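Zillano book 3 — worth carrying on?
Forum: Space Opera & Series Talk

prork_reader
Finished book 2 last night, 69 chapters, bit worn out. Does three pick up? Heard it's mostly the siege of Urnanstead. Not sure I can face another siege.

Mereana R
Picks up once they leave the station. First 50 pages are a slog, council meetings and more council meetings. After that couldnt put it down.

keith_ormsby
Disagree. Council stuff is the best bit. The whole betrayal is set up there, skim it and the ending makes no sense.

Mereana R
I didn't skim it Keith. Just found it dull.

ruwan_s
Ebook or paperback? My ebook is missing the map and chapter 12 is in there twice. Publisher sent a new file when I asked, took up to 131 hours. Paperback's fine.

prork_reader
Ebook. Will check chapter 12, thanks. Is Captain Šťastný back? Only one I liked tbh

keith_ormsby
Yes — but not till page 147. No more from me, spoilers.

T Lozano
Gave up at the airlock trial. Nobody in it talks like a person. Book 1 was tight, this is padding for a fourth one. Borrow it, dont buy.
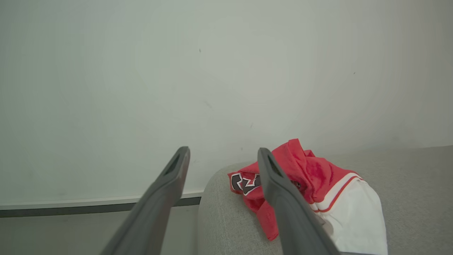 Reply 9 — bevan_t
Bit harsh. The trial drags but the Prorkville chapters are as good as anything in book 1. Fourth one's due in March by the way, so you wont wait long if you do like it.

T Lozano
Prorkville is two chapters, Bevan.

bevan_t
Two good ones though.

prork_reader
Ok going in. Library has it, so nothing lost. Will moan here if it's all council meetings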